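How to get through the change of season without buying a bigger wardrobe

Twice a year my household does the swap. Out come the jumpers, away go the shorts, and for one long afternoon every flat surface in the house belongs to clothing. I've been doing it since my first share house in Celemberg and have made most of the available mistakes, including the year I stored the winter doonas so carefully that we found them in October.

1. Pick your afternoon

April suits us. Any earlier and you'll be digging through tubs for a singlet by the weekend. Start straight after lunch, while you still believe in yourself, and aim to be finished by six. If you share the house, tell the others. My partner Folke once came home to find his entire sock collection laid out by thickness and took it personally.

2. Sort somewhere that isn't the bed

The bed is a trap. At ten at night it will still be covered in cardigans and you'll be sleeping under them. Use a table, and put a pale cover on it so you can spot the pilling, the moth holes and whatever that is on the cuff.

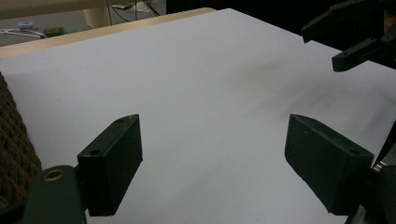

White paper over the tabletop, ready for sorting.

Take one category at a time. Do all the knits, then all the shirts, then trousers. Hold each piece up to a window. Moth damage likes the underarm and the back hem, where you never look and the person behind you at the shops always does.

3. Make three decisions, quickly

Keep, mend, or go. My friend Agathe Pruvost allows herself a fourth pile called "maybe", and it has been in her hallway for 2 years. It has its own chair now.

Anything you haven't worn since the last swap needs a good argument. "It was expensive" is an argument for being sad, which you can do without the blazer. Mending goes straight into a bag by the front door. Op shop donations should be clean and buttoned, with the pockets checked. I once gave away a coat with $70 in it and had to buy it back.
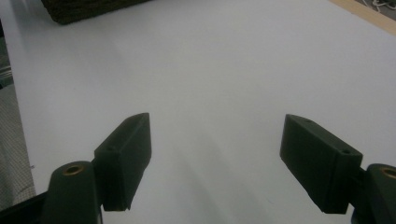

Plenty of white table for the next category.

4. Wash before you store

Yes, even the things that look clean. Moths are fond of skin and sweat, and sunscreen marks that were invisible in summer come back yellow. Knits get a cool wash and dry flat on a towel. Leave everything until it's properly dry, then leave it another day. Tubs with lids are fine for this. Put the heavy things at the bottom and write the contents on the end of the tub, where you'll see it when they're stacked.

5. Put the new season in

Rehang by length, short to long, so the space underneath the short end can take shoes or a tub. Shirts get done up at the top button and one in the middle. Jumpers are folded, always, unless you enjoy shoulders with little peaks on them. As each hanger comes free, drop it in a basket with the others; white plastic ones like these are perfectly good for shirts, though I'd give a winter coat something broader.

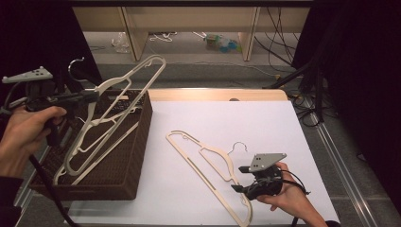
Lavender bags, cedar balls and the rest smell lovely and do rather less than the packet suggests. Clean clothes in a closed tub do more. If you're fond of cedar, sand it lightly each swap to bring the scent back. Before you call it finished, go back to the hangers in the basket and sort them as well: hooks all facing one way, anything cracked in the bin. They tangle if you leave them crossed over one another, and you'll want a couple within reach when the first load comes off the line.

The mending bag will still be by the front door in June. Mine is.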